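Seasonal Warehouse Clerk, Coughlan Paper Supply
Posted 9/4/26

Coughlan Paper Supply is hiring two seasonal clerks for its Pritden warehouse. We stock envelopes, labels and office paper for 135 business customers in the area. The job runs through the end of December.

You will check deliveries against the packing slip, put stock away, pull orders and answer the phone when the front desk is busy. Cartons weigh up to 17 pounds. Shifts are days only, and lunch is unpaid.
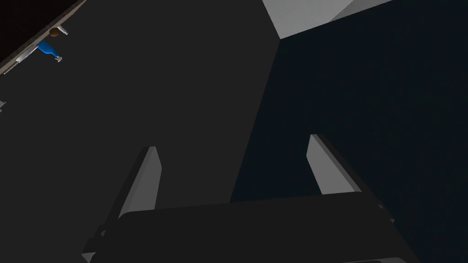
Do I need warehouse experience?
We train new clerks during their first week. You should be able to read an order sheet and stand for most of a shift.

Pay is the same for both openings and is paid every 2 weeks by direct deposit. Clerks who stay to the end of the season get a $700 bonus with their last check.

To apply, bring a resume or fill out a form at the front desk, 17 Daso Road, Pritden. Use the side door, as the loading dock is for trucks. Please list any dates in December that you can't work. We call everyone who applies, including those we don't hire.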